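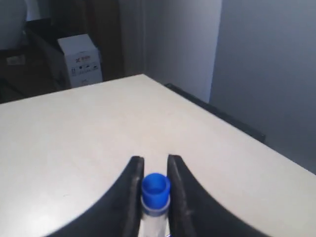 Von einem Durchbruch wolle sie nicht sprechen, erklärte Thu Khúc nach dem Ende der dritten Konsultationsrunde über das Grenzwasserabkommen. Man habe sich darauf verständigt, worüber man künftig streiten werde, und das sei nach den Erfahrungen der vergangenen Jahre bereits eine Verabredung von einigem Gewicht.

Die Zurückhaltung hat Gründe. Seit der Aussetzung der gemeinsamen Flusskommission im Dezember hatten die Delegationen beider Ufer nur noch schriftlich miteinander verkehrt. Noten wurden übergeben, Gegennoten folgten mit der üblichen Verzögerung, und in den Hauptstädten wuchs die Zahl derer, die das Abkommen über den Tôn für erledigt hielten. Dass die Gespräche am 8. April 2019 in Plevstead wieder aufgenommen wurden, geht auf eine Initiative der Fachebene zurück, der die politischen Führungen erst spät und ohne erkennbare Begeisterung zustimmten.

Gegenstand der Auseinandersetzung ist ein Vertragswerk, das in seinen Grundzügen aus einer Zeit stammt, in der am Oberlauf des Tôn weder Stauanlagen noch nennenswerte Bewässerungsflächen bestanden. Es regelt die Schifffahrt ausführlich, die Fischerei in einem eigenen Anhang und die Wasserentnahme in einem einzigen Absatz. Dort heißt es, jede Seite dürfe dem Fluss so viel entnehmen, wie zur Versorgung der Anrainer »billigerweise erforderlich« sei. An der Auslegung dieser beiden Wörter sind bislang zwei Schlichtungsverfahren gescheitert.

Der Oberlieger versteht unter den Anrainern sämtliche Gemeinden des Einzugsgebiets, also auch jene, die über Kanäle und Pumpwerke aus dem Fluss versorgt werden. Der Unterlieger will den Begriff auf die Ortschaften unmittelbar am Ufer beschränkt wissen. Nach der weiten Auslegung fallen 628 Gemeinden unter die Bestimmung, nach der engen sind es 426. Die Differenz umfasst vor allem Siedlungen auf der Hochebene von Trurnura, deren Landwirtschaft ohne zugeleitetes Wasser kaum aufrechtzuerhalten wäre. Für die Regierung am Oberlauf ist dies eine innenpolitische Frage ersten Ranges, denn die Abgeordneten der Hochebene stützen ihre Mehrheit im Parlament.

Am Unterlauf werden die Folgen anders gewichtet. In den trockenen Monaten sinkt der Pegel bei Skokier so weit, dass die Fähren ihren Betrieb einschränken und die Brunnen der Deltadörfer versalzen. Die dortige Bezirksverwaltung hat in den vergangenen Jahren 2.871 Anträge auf Entschädigung entgegengenommen, über deren überwiegenden Teil bis heute nicht entschieden ist. Strittig bleibt, welches Ministerium zuständig ist und ob die Schäden überhaupt dem Nachbarstaat zugerechnet werden können. Ein Gutachten, das diese Frage klären sollte, wurde von beiden Seiten gemeinsam in Auftrag gegeben und nach seiner Vorlage von beiden Seiten verworfen.

Vor diesem Hintergrund war die Tagesordnung von Plevstead bewusst schmal gehalten. Die Delegationen befassten sich mit dem Austausch von Messdaten, mit dem Verfahren bei unangekündigten Ablassmengen und mit der künftigen Zusammensetzung der Flusskommission. Die Entnahmerechte selbst wurden ausgeklammert. Sie sollen einer Arbeitsgruppe zugewiesen werden, deren Mandat noch zu formulieren ist.

Im ersten Punkt kam man am weitesten. Die Pegelstände der Grenzstationen sollen künftig täglich und in einem einheitlichen Format übermittelt werden. Bisher geschah dies monatlich, wobei die Werte der einen Seite auf Tagesmitteln beruhten und die der anderen auf Morgenablesungen. Bình Đoàn, der die Verhandlungen des Unterliegers auf technischer Ebene führt, bezeichnete die Einigung als überfällig. Man habe über Jahre hinweg Zahlen verglichen, die sich nicht vergleichen ließen, und daraus politische Schlüsse gezogen. Ob die Daten auch der Öffentlichkeit zugänglich gemacht werden, ließ er offen.

Schwieriger gestaltete sich die Beratung über die Ablassmengen. Der Unterlieger verlangt eine Vorwarnzeit von 3 Tagen, der Oberlieger verweist auf die Erfordernisse der Stromerzeugung und bietet eine Mitteilung am Vortag an. Ein Kompromissvorschlag, der nach Jahreszeiten unterscheidet, liegt auf dem Tisch, wurde jedoch von keiner Delegation förmlich eingebracht. Zu hören ist, dass sich beide Seiten vorbehalten, ihn im geeigneten Augenblick als eigenes Entgegenkommen zu präsentieren.

Die Kommission schließlich soll wieder zusammentreten, sobald über den Vorsitz Einvernehmen besteht. Nach der bisherigen Regelung wechselt er jährlich. Da die Kommission während eines laufenden Vorsitzjahres suspendiert wurde, ist nun umstritten, ob dieses Jahr als verbraucht gilt. Die Rechtsabteilungen haben hierzu Stellungnahmen verfasst, die einander in allen wesentlichen Punkten widersprechen.

Beobachter in beiden Hauptstädten werten es gleichwohl als Zeichen der Entspannung, dass erstmals seit längerer Zeit eine gemeinsame Presseerklärung zustande kam. Der Text ist kurz und vermeidet jede Bezugnahme auf die Hochebene. Er spricht von einem »sachlichen und offenen Meinungsaustausch« und bekräftigt die Absicht, die Konsultationen fortzusetzen. Der Entwurf des Oberliegers hatte noch den Zusatz »im Geiste guter Nachbarschaft« enthalten. Er wurde auf Wunsch der Gegenseite gestrichen, die eine solche Formulierung erst nach Wiederaufnahme der Kommissionsarbeit für angemessen hält.

Die nächste Runde soll am Unterlauf stattfinden. Als Tagungsort ist Skokier im Gespräch, ein Termin wurde nicht genannt. Thu Khúc verwies auf die Abstimmung mit den Fachressorts, die dem Vernehmen nach zunächst die Liste der auszutauschenden Messwerte prüfen wollen.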